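Linside Parish Minutes: Transcribed Text Collection
README and data card, third release

Maintained by the Magagula Local History Library
Contact for the collection: Annatjie Swanepoel, Records Office

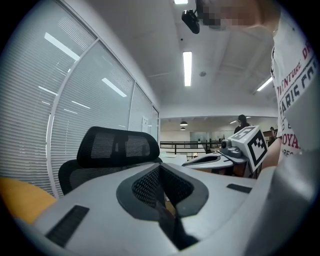
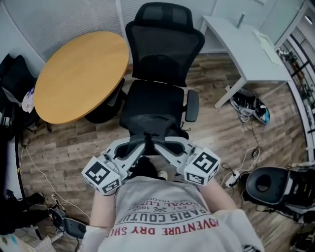
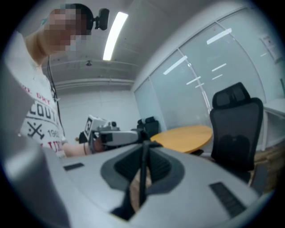

Which spelling should be used when searching the transcripts for a family name?
Search on the normalized spelling given in the names file. The minutes were kept by many clerks, and the same surname may be written several ways within a single volume. The transcripts keep each spelling as the clerk wrote it, and the names file links every variant to one agreed form.

Summary

The collection contains the full transcribed text of the Linside parish minute books, from the earliest surviving volume to the last one kept by hand. It covers road repair, poor relief, the upkeep of the bridge, disputes over grazing, and the appointment of parish officers. There are 296 transcribed meetings. Each meeting is stored as a separate plain text file, with a matching row in the index.

The text is intended for local historians, genealogists, teachers, and students of language. It may also be of use to anyone studying how small communities managed shared property.

Contents of the release

meetings/ One text file per meeting, named by volume and opening page.
index.csv One row per meeting, with volume, page range, clerk, and main subjects.
names.csv Surname variants and their agreed forms.
places.csv Field names, lanes, and farms, with notes on their present location where known.
notes.txt Editorial notes on damaged or doubtful passages.
changes.txt Corrections made between releases.

All files are encoded as UTF-8. Commas inside a field in the CSV files are enclosed in double quotation marks. Line breaks in the meeting files follow the line breaks of the original page.

Source material

The original minute books are held in the Records Office and may be consulted by appointment. Two volumes suffered water damage before they entered the collection, and the lower third of many pages in the second of these cannot be read. One volume is known only from a typed copy made by the Zundska Historical Society. Meetings taken from the typed copy are marked T in the source column of the index, and their spelling should be treated with caution, as the typist appears to have modernized some words.

Loose papers found between the pages, including receipts and letters, are not part of this release.

Transcription method

Each meeting was transcribed by one reader and checked against the original by a second. Differences were settled by Kamlesh Semwal, who served as editor for all volumes. The following conventions apply:

Original spelling and capital letters are kept.
Abbreviations are expanded in square brackets, as in Ch[urch]wardens.
Illegible words are shown as [...], with one mark for each run of missing text regardless of length.
A doubtful reading is followed by [?].
Words struck out by the clerk are placed between tildes.
Marginal notes appear at the end of the meeting, under the heading MARGIN.
Sums of money are given as written and have not been converted.

The long s is transcribed as an ordinary s. The clerk of the fourth volume used a private sign for "the same as before," and this is transcribed as the word ditto in square brackets.

Index fields

volume: the number painted on the spine, or T1 for the typed copy
page_start, page_end: as numbered by the clerk; unnumbered pages carry the preceding number followed by a letter
clerk: the name of the clerk, or "unknown"
source: M for manuscript, T for typed copy
subjects: up to four terms from the subject list in notes.txt, separated by semicolons
condition: good, fair, or poor

An empty date field means that the clerk gave no date and none could be worked out from neighboring entries. Where a date was worked out in this way, it is enclosed in square brackets.

Known limitations

The minutes record the decisions of those who attended, and attendance was limited to ratepayers for most of the period. Tenants, servants, and most women appear only when the parish spent money on them or made a ruling about them. Users should not treat the names file as a list of inhabitants.

The work of linking place names is incomplete. Of the field names in the places file, 80 have not been matched to any map. Thulani Radebe has prepared suggested locations for several fields along the Mokunholm boundary, and these are marked "proposed" until they can be confirmed against the estate surveys.

Some entries describe poverty, illness, and punishment in language that is now considered offensive. This language has been kept as written.

Corrections

Corrections are welcome and should be sent to the Records Office in writing. Please give the file name, the line number, the present reading, and the reading proposed. A copy of the relevant page may be ordered for comparison. Corrections are reviewed each August and, if accepted, are listed in changes.txt under the name of the person who sent them.

The present release includes a full revision of the grazing disputes in the third volume, carried out by Fletcher Pomare.

Terms of use

The transcripts, index, and notes may be copied and reused for any purpose, provided that the source is credited. Images of the original pages are covered by separate terms, and permission must be requested before they are published.

Preferred citation: Linside Parish Minutes: Transcribed Text Collection, third release. Edited by Kamlesh Semwal. Magagula Local History Library.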